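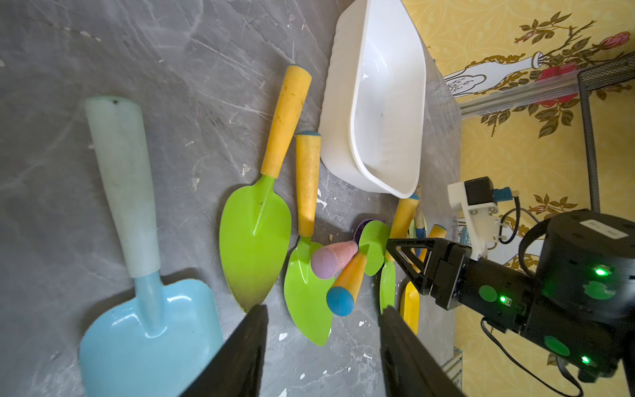

# Herkora G2 parallel gripper: finger pads, spares and safety notice

Replacement finger pads and retaining hardware for the Herkora G2 two-finger gripper, single-arm and twin-arm benches. Please read the safety notice before ordering or refitting pads.

## Safety notice, issued 22/10/2022

**Affects:** G2 grippers fitted with pad set P-56, supplied from March onwards.

**Fault:** the left finger may fail to reopen fully after closing on a thin, curved object. Garden trowel blades, ladles and shoehorns are typical. The pad lifts at its lower edge, folds under the fingertip and jams against the linkage. The controller reads the jam as a held object and goes on to the next move.

**Hazard:** on twin-arm benches the second arm is released to enter the shared area as soon as the first reports a grip. If the first finger is jammed, the object may be dropped or dragged into the path of the second arm. Hands must stay out of the shared area until both arms are in Stop. Status lights on a joint show that it has power. They do not show that the gripper is clear.

The fault was first reported by Remedios Cantero at the Belmonte test bench, during a sorting run with children's trowels and a plastic basin. The arms touched at low speed. No one was hurt. One linkage pin was bent and the bench was out of use until a spare arrived from Gandotport.

## Cause

The adhesive on P-56 softens under repeated side load. A flat-sided handle loads the pad evenly and does no harm. A blade picked up by its rim puts the whole load on the lower edge. Vasanthi Hettiarachchi repeated the fault on our own rig, where 14 of 100 closes on a blade rim left the pad lifted. With the P-56R set, which is held by two screws as well as adhesive, the same test gave no lifted pads.

## What to do

1. Put both arms in Stop and isolate the supply.
2. Open the gripper by hand using the release lever. Do not prise the fingers apart with a tool.
3. Press a thumbnail along the lower edge of each pad. If the edge moves, take the gripper out of service.
4. Check the linkage pin for bending.
5. Fit P-56R and run the finger zero routine before restarting.

Until P-56R is fitted, limit grip force to 16 N, pick by the handle only and set *Shared area* to *One arm at a time*. Firmware 2.3 will add a check on finger position after each release. It does not replace the pad change.

## Parts

| Part | Description | Status |
|---|---|---|
| P-56 | Finger pads, adhesive only | Withdrawn |
| P-56R | Finger pads, adhesive and screws, pair | In stock |
| L-14 | Linkage pin, steel | In stock |
| L-16 | Release lever with spring | To order |

P-56R is free of charge against a P-56 order number. Quote the gripper serial number as well. Grippers with a bent pin should be returned to the Pistov workshop complete, with the pads left on.

P-56R does not fit the G1.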